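The Box in the Hallway

There is a cardboard box in my hallway that once held a heater, and I have been unable to throw it out since July. It is a beautiful box. The walls are thick, the corners are square, the lid flaps meet in the middle with no gap at all, and when you lift it empty it weighs next to nothing. I keep finding excuses to put things in it. Winter boots, a box of tiles, the neighbour's cat (the cat's idea).

If you have a box like this at home then you already understand most of what follows, and the rest is for people who stamp theirs flat without a second look.

I started asking around about cardboard after a friend moved house and gave me her leftovers, a great leaning stack of them under the carport. Some had been through three moves and were still as stiff as the day they were made. Others had gone soft as felt along the bottom. They were the same brown, more or less the same size, and from a step away I couldn't have told you which was which. What was going on inside them?

The wave in the middle

Inside, of course, is the wave. Corrugated board is a sheet of paper rippled into little arches and glued between two flat sheets, and almost everything good about it comes from that. The people who make boxes call the ripples flutes, which I think is a lovely word for them. Look down the cut edge of a bit of board, hold it up to a window, and you can see daylight through the row of tiny tunnels.

Stood on end, the flutes act like columns, and they'll carry a surprising load as long as the push comes straight down. Lay them on their side and the same board folds like a blind. That's why the flutes in an ordinary carton run up and down the walls, and why a box that's been turned on its side in the back of a van so often arrives with a belly.

The idea is older than the box. Pleated paper was being used in the nineteenth century as a lining for tall hats, to make them springy and let the head breathe. Somebody then wrapped it around glass bottles and lamp chimneys, somebody else glued a flat sheet to one side, then to both, and there it was. I love that it began on people's heads. I have told everyone I know, some of them twice.

A morning at Tudero

To see boxes being thought about properly I drove out to Broltasent, which is one long street, a silo, a very good bakery and a low shed with Tudero painted on the door. Tudero makes short runs of cartons for growers and small makers in the district: honey, pottery, seedlings, wine, and for one customer a kind of folding stool that I'm told is a nightmare to pack.

Zlata Savchuk has been designing boxes there for 30 years. She had a sample in her hands before I'd put my bag down, and I don't think her hands were empty again until lunch.

"Feel that," she said, and gave me two squares of board. One was thin and crisp, the sort of thing a shirt might come in. The other was 5 mm through and had a bit of give when I squeezed it. She asked which was stronger and I said the thick one, and she was delighted, and took them both back.

"Stronger for what?" she said. "For stacking, yes. For a clean fold and a nice print, I'll take the thin one every time. People come in and say they want strong. I ask them what's going to happen to it."

What happens to it is more or less her whole job. She wants to know if the box will sit on a damp floor, if it'll be picked up by one person or two, if it will be opened once with a knife or forty times by a child. Paper drinks up moisture from the air, and a carton that stands proudly in a dry shed can lose a good part of its strength in a cool room full of lettuces. She once redesigned a tray for the Leiva orchard down the road purely because of where the hose reel was.

Scoring, and why yours goes wrong

The thing I most wanted to learn was folding. I have made a lot of boxes by hand over the years, for presents, for a school volcano, for a letterbox that was meant to last a weekend and is still up, and my corners are always a mess. They bulge. They tear on the outside, or they fold a finger's width from where I wanted.

Zlata watched me do one and was very kind about it.

My trouble was that I was cutting. I'd run a blade lightly along the line and fold away from it, which gives you a sharp edge and about half the strength, as you're now hanging the whole thing off one layer of paper. A proper crease is pressed. You crush the flutes along the line so the board has somewhere to go when it bends, and both outer sheets stay whole. At Tudero there's a tool for it. At home she uses the handle of a spoon and a steel ruler, and pushes harder than you'd think.

Going across the flutes is easy enough. Going along them is where it gets slippery, because the fold wants to slide off into the nearest valley, and your line wanders away from the ruler without asking. Press it twice, she says, and fold it once all the way over before bringing it back to 90 degrees. Board has a memory. If you only fold it as far as you need, it'll spend the night creeping open.

The other trick is to allow for thickness. Every time a panel turns a corner it uses up a little of itself, so a box drawn on paper with perfect measurements comes out tight on the inside and the last flap won't tuck. Make the panels that wrap around the outside slightly bigger. I went home and tried this on the kitchen floor and got the flap in first go, and I actually cheered.

The second life

A plain carton has 4 flaps at the top and the same again at the bottom, and it's cut from a single sheet with one glued seam. It can be made flat, shipped flat, opened up, filled, emptied and made flat again. I can't think of much else in the house that does that so well. My tent certainly doesn't.

And then it goes round again. Old boxes are pulped and turned back into new paper, and although the fibres get shorter with each trip, fresh ones are mixed in to keep the sheet strong. The best thing you can do at your end is keep it dry and keep food off it. Tape is less of a disaster than I'd been led to believe, though I still pull off the long bits.

Before it goes anywhere near the bin, though, there's so much you can do with it! Lay it under mulch and it'll smother the couch grass while the worms get on with things. Line a drawer. Cut the side off a big one and you have a cutting mat, a drop sheet, a sled for a dry grassy hill. The toy library in Lunska Street keeps a crate of offcuts near the door, and on the afternoon I visited it was getting far more attention than the train set. Two girls had built a post office with a working slot. I was made to queue.

I asked them how they'd got the roof to stay up and the older one told me, quite seriously, that you have to find out which way the lines go.

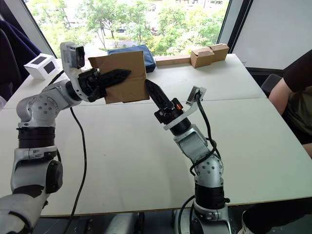
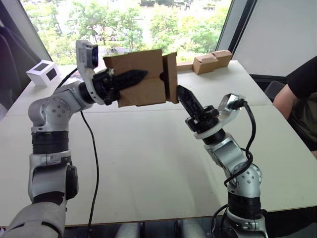
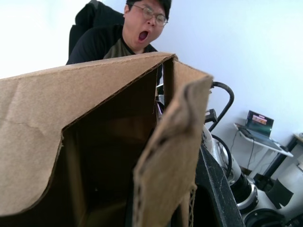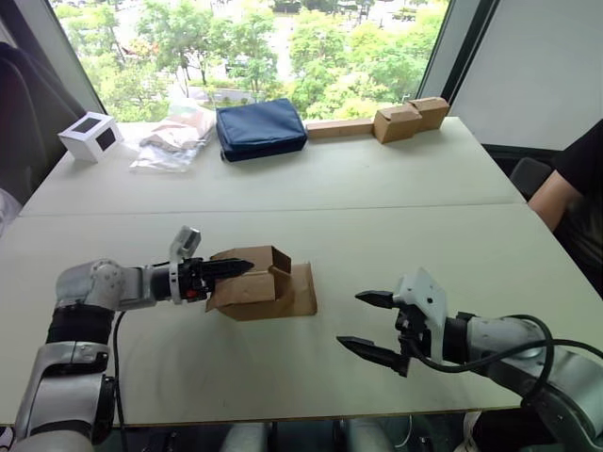 Brown cardboard: a flat sheet in the first picture, boxes and box-like folds in the other three.

If you'd like to have a go, start with a scrap you don't care about and a fold across the flutes. Do a few, then try one along them and see how much harder you have to concentrate. Use a fresh blade for the cuts, since a dull one drags the top sheet and leaves a furry edge. White glue holds better than tape if you can bear to wait, and a couple of pegs will keep the seam closed while it dries.

Zlata sent me home with a flat blank, creased and ready, in the thin crisp board. I've had it leaning by the front door for a while now. It'll hold a cake, I think, a tall one, and my sister's birthday is coming up.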